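Wed 9 December
Bench 2, Elness room. Notes: me (Hollis), Paloma on second shift

Started late, left arm wouldn't home. Power cycled twice, then reseated the connector at the base and it came good. Mei says same thing happened in July and the cable was supposed to be swapped. Was not swapped. Put it on the list again.

Goal for the day was to get the small-items set past 1259 episodes. Began at 1213, so 46 to go. Two-arm teleop, same operator for a whole block this time. Thaddeus's training run on the Witden split showed the policy copying whoever drove last, pausing before the grasp like Rania does. Want the blocks labelled by operator from now on. I've added a column to the sheet, please fill it in, initials are fine.

Block A, me driving. Hard plastic things first. Good, quick, threw out only a couple where I bumped the table at the start. Kept the one where the right arm overshoots and comes back, Thaddeus wants recoveries in the set as long as they're clean.

Block B, bagged and wrapped stuff. Slower. Bag film is a pain. If you close on the loose edge the command says closed and the width reading says closed and you can't tell from the numbers if you've got anything. Wrist view is the only way to judge it. Rule for today: if the operator isn't sure from the wrist view, mark it unsure, don't guess. We'll go through the unsures together Friday. 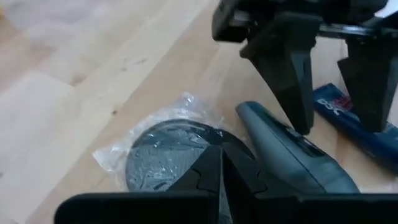 Block B, wrist cam, both grippers over the bench. Bagged grey disc at left, blue DSC packet at right.

Glare on the bag shows up quite a bit in this view. Tried turning the near lamp down and the wood went muddy, so put it back where it was. Rather have the glare, it'll be there at Dunleavy's site too. Upper left of the bench is washing out on this camera. Exposure is locked as per the July settings, leaving it till the set is finished, dont touch it halfway through or we'll have two sets.

Layouts: been lazy about these. We keep putting things down in tidy spots with gaps between. Paloma is going to let things overlap more in her block, packets over bags, long items on a diagonal. Also rotate the printed packets so the lettering isn't always the same way up. Shuffle everything every 4 episodes, not when you remember.

Sync check at lunch. Wrist streams fine. Joint log for the left arm drops samples when the disk is busy, worst gap I found was 174 ms. Mei thinks it's the backup job kicking in. Moved the backup to overnight, rechecked a short recording after, no gaps in that one. Need to go back over this morning's episodes and flag any with a gap over 50. Script is in the Kastdale folder, the one with check in the name, ignore the older copy.

Paloma's block: bagged items again, then mixed. She reckons coming in lower and flatter with the fingers works better on the film than straight down. Tried it myself for a few and agree, but then the wrist view loses the far side of the item. Leave both styles in for now and note which in the comments colum.

Count at close: 1259 on the nose, before throwing out unsures. So really a bit short. Will top up tomorrow.

To do
- left base cable, order it this time
- gap script over the morning episodes
- ask Rania for the operator initials on the old blocks, if she still has them
- new fingertip pads, right arm, the old ones are going shiny
- send Thaddeus the path to today's data, he's asked twice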